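2023-01-24

Fabric notes, Velline trial lot, continued from the last page.

Shrinkage first. Swatches from the Velline lot were marked with the 33 cm template, washed at 40, line dried and left overnight before measuring. Warp lost more than weft, as with the Lollel cloth we had in May. The two swatches cut near the selvedge came out slightly skewed. I have put them in the folder marked S and left them out of the average. Need to recut from the centre of the roll.

Piece 5 was ironed before measuring, which it should not have been. Discard.

Colour fastness to rubbing: dry is fine on all pieces. The damp rub left a faint mark on the test cloth for the blue. Ataberk Tekin graded it half a step lower than I did under the same lamp, so we will grade again by daylight and write down both figures. The grey scale card we use is getting grubby at the corners -- order a new one with the next Skusa parcel.

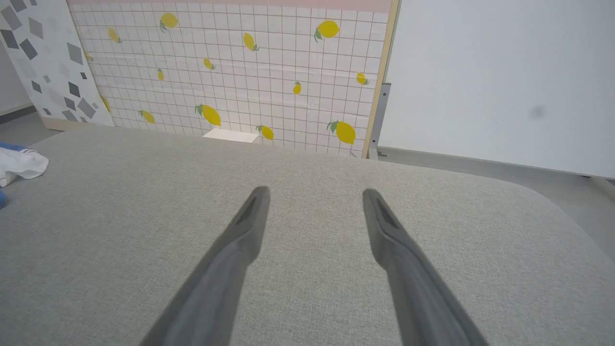 Grey woven table covering, white and blue cloth at left.

Pilling. Ran the box for the full cycle with cork liners changed. Result is worse than expected for a weave this tight. Fuzz is short and even, with the pills starting along the fold line where the tubes were taped. I suspect the tape was pulled too hard. Repeat with the sleeve sewn instead, 2 mm inside the marked line, and no tape over the face side.

Room humidity was over 93 per cent of the upper limit on our sheet when I started and dropped once the side door was shut. Not a reason to throw the run away, but the conditioning time for the next set should be counted from after the door is closed.

Supplier in Kurtuluş replied about the finish. They say a softener is applied at the last rinse and that it washes out. If so, the first-wash and later-wash results should be kept in separate columns. The old sheet has only one column. I have ruled a second by hand.

To do: recut from centre, sew new sleeves, daylight grading with Ataberk, ask Kurtuluş for a piece without softener. Scales still drift on warm-up -- leave them on before weighing.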